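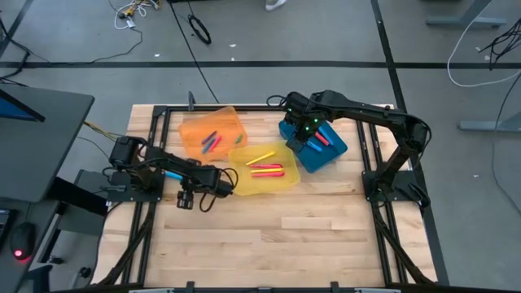
Markers, bins and one small request

Many of you asked in November what happened with the big drawer of markers in the Hodeck room. It is now finished, more or less, and I would like to explain how the new arrangement works so that we can all keep it going until summer.

The drawer was a problem for a long time. When somebody needed a red marker, they took out five or six pens, tried them on the back of their hand and put all of them back, also the dry ones. Hauwa Effiong emptied it completely one evening and we tested every pen on scrap paper. It took us much longer than we had planned, and my fingers were purple until the next day. A good part of the pens went to the recycling box at Khoury, where they accept used pens of any brand if the caps are on.

What remained is now kept in open plastic bins in different colours. The first idea was to put the red pens in one bin, the blue pens in another, and so on. We tried this for two weeks and it did not work well. People who draw want several colours together, and they carried pens from one bin to the next until everything was mixed again. So now each bin is a small mixed set, and the colour of the bin tells you only which set you have taken. You take one bin to your place, you use it, and you bring the same bin back.

We have decided to keep few pens in each bin. I know some of you find this a little strict. But with a few pens lying flat you can see all of them without digging, and you notice quickly if one is missing. With a full bin you notice nothing. The spare pens are in the cupboard in room 424, second shelf, in a shoe box with my name on it (it is not my shoe box any more, please use it).

Some small rules, which are really more like wishes:

Press the cap until you hear the click. Shivam Nishad has tested this at home with two green pens, one closed properly and one not, and the second was useless after ten days.

Lay the pens down flat in the bin. Standing with the tip up, they dry sooner - at least this is our experience with the kind we buy.

If a pen is weak, do not put it back. Leave it in the tray near the door and we will look at it on Fridays.

Please do not leave pens lying on the wooden tables overnight. The tables were oiled during the winter break and the ink goes into the wood very easily. If it happens anyway, a little soap on a soft cloth is the first thing to try. Do not use sandpaper, as somebody did at Prasetmont, where you can still see the pale spot.

We are also looking for more bins. The ones we have are see-through or solid, it does not matter which, but they should be low enough that a child can reach the bottom. If you have some at home that you do not need, you can leave them with Hauwa in the mornings or write to me before you bring them, so that we do not end up with too many of the large ones again. Yellow and orange markers are also welcome, as the children use a great deal of both for the spring posters.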